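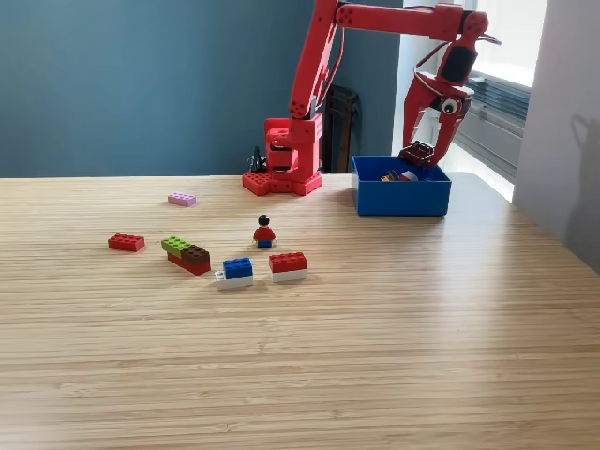

Fig. 1. The red arm with a maroon brick over the blue bin.

Home Build Notes, part 2: Picking and Placing
Ebenezer Quaye, Lostesstead shared workshop

Welcome back, everyone, and well done on getting your arms bolted together (I know the wrist took some of you a whole evening!). Today we teach ours to tidy up. Set the speed to 500 for your first tries, and please don't rush to 900 until the gripper closes gently. Start with single bricks before you try the stacked ones, which love to come apart. Run 18 picks and jot down every miss, even the silly ones. If a joint buzzes, switch off and have a word with me or Efua.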